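## 4. Setting the picture on your Flirik monitor

The factory settings are far too bright. Zindholm calls the default mode "Natural", and I have yet to meet anyone who leaves it on after the first evening. Allow ten minutes, and do it in the light you normally work in.

1. Switch the monitor on and leave it to warm up.
2. Press the rear button and open **Picture > Mode**. Choose **User**.
3. Set **Brightness** to 75. The sales leaflet suggests 100, which suits a shop floor.
4. Turn **Dynamic Contrast** off. It claims to deepen the blacks – mostly it makes the whole screen pump up and down.
5. Put two plain-backed pictures on the screen, one after the other, at full size.
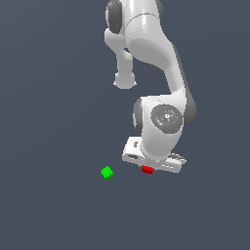
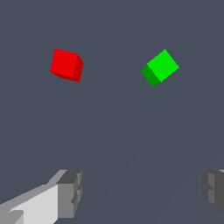 6. Open **Colour > Balance** and start with all three sliders in the middle. Move one at a time and wait a moment before judging, as the eye adjusts faster than you think. The slate grey background should keep its slight blue tint without sliding into purple or green. If the red and green cubes in the second picture seem to glow, bring **Saturation** down. Ignore the "Vivid Assist" prompt if it pops up.
7. Choose **Save to slot 1**.

> **Note:** The menu offers a "Stulmont Certified" preset. I can't find out what was certified, or by whom. Feng-yi Kwan tried it on two monitors and got two different greys.

> **Caution:** Don't run **Factory Reset** to undo a single slider. It wipes every slot, and there is no warning.

### If the menu shows code 3244

The monitor has lost its saved settings. Unplug it at the wall, wait a minute and repeat from step 2. The help line will tell you to buy a Hwang cable first – try the one you've got.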